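Budget for the fingers before you budget for the arm

Posted 6/4/18

The usual way to plan an automated teardown cell is to pick the arm first. Reach, payload and repeatability are printed on the data sheet, and they compare well in a spreadsheet. The gripper goes on one line further down, the fixture on another, and everything else is put under "integration" with a number somebody remembers from the last project. I have reviewed five requests built this way, two of them my own. All of them were wrong in the same place.

The work I have in mind is computer disassembly: desktop towers coming off lease, opened up for memory, processors, drives and boards. It is a poor match for the arm-first method. The loads are small. A memory module weighs almost nothing, and a power supply is within the rating of nearly any arm on the market. Payload settles nothing. What does settle things is clearance inside the case, and clearance is a property of the gripper, its fingers, the wrist, and whatever cable hangs off the wrist.
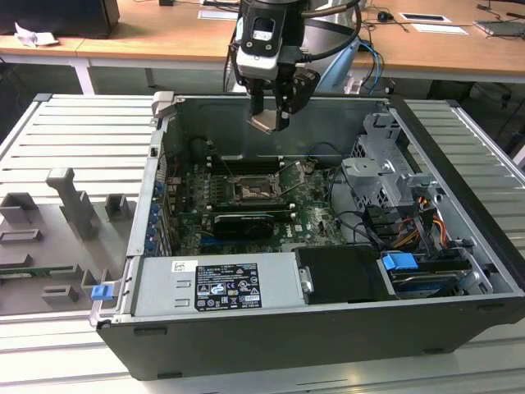 Two-finger gripper over an open tower, drive cage at right.

Consider the drive cage. It stands well above the level of the motherboard, so any approach to the memory slots or the processor socket has to be planned around it. A gripper that is fine over an open board can be too wide beside a wall of sheet metal. The difference may be a fraction of an inch, and no arm specification will show it. Someone has to put the real gripper, or a mockup of it, down into a real case.

Baoshan Wan, who ran purchasing for us at Purbridge, used to send requests back if the tooling line was under a third of the arm line. I thought this was arbitrary. I now think the third was too low. Fingers wear, pads get replaced, and each new family of cases brings a latch or a bracket that the present fingers cannot reach. That is a recurring cost and belongs in the operating budget, where it is hardly ever found.

The fixture is the second item. A tower laid on its side on slatted aluminum is easy to place and easy to place badly. If the position varies from one case to the next, either the vision system absorbs the variation or a person does. Both cost money. The quote we had from Verstraete for a locating plate with adjustable stops was dropped from the first Delta request because it looked like furniture. The plate was bought anyway, in May, out of the maintenance account, and the operators had by then spent weeks squaring cases by hand.

Then there is volume. The Delta request assumed 600 towers a month, a number taken from the contract ceiling. Dumwood, our main source, delivered 200 in the first month and 200 in the second. An arm sized and financed for the first figure sits idle at the second – and the idle time was nowhere in the payback calculation. I would ask for two payback figures on every request, one at contracted volume and one at the lowest month of the previous year. If the second cannot be defended, lease the arm or wait. 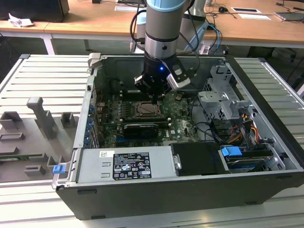

Can the same gripper be used for both memory and drives?
Sometimes, if the stroke is wide enough for the drive and the fingers are thin enough for the memory latches, but price a second set of fingers and a tool changer before committing to one.

Brenda Carrasco, my counterpart on the operations side, disagrees with part of this. Her view is that tooling cannot be budgeted in advance with any accuracy, so a large tooling line is only a guess with more zeros. She would fund the arm and a single set of fingers, run a pilot, and return with measured numbers. I accept the argument where a second request can be approved within the quarter. Our capital cycle is annual. A pilot that finishes after the deadline leaves a working arm and no money for what it holds.

My proposal is a change to the form. Put the parts to be removed at the top, by case model. Under each, list the finger set, the approach clearance and the fixture position, with a price or the words "not known." The arm goes on the last line. Any request with more than two entries marked "not known" should be resubmitted as a pilot, with its own smaller budget and an end date. The revised form is with Brenda's group for comment, and the Delta expansion will be the first request to use it.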